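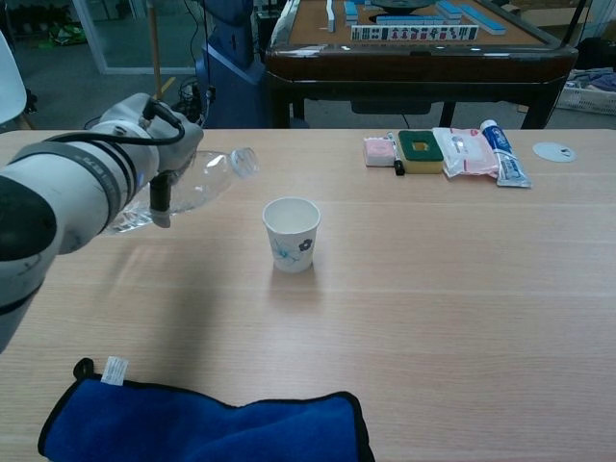 Voresham's free water refills are back, and I for one am delighted! From Saturday you can walk into any of the shops with a blue sticker in the window and ask for a top-up, whether or not you're buying anything (I usually end up buying a bun, but that's my own problem).

Araceli Toledo, who runs the Eritz café by the bus station, tells me they filled 317 bottles in their best week last summer. "People still come in looking a bit sheepish," she said. "Just ask! We've got a tap." She'll do you a paper cup as well if you've left your bottle at home, which I do more often than I'd like to admit.

There are 3 new places on the list this year, and the one I'm happiest about is the Ortuño bakery, as there's never been anywhere to get a drink at that end of the high street. Gediminas Rebane at the town hall says the old drinking fountain in the park should be running again by June, though I've heard that one before. Maps are at the library desk, and the refills carry on until the end of September.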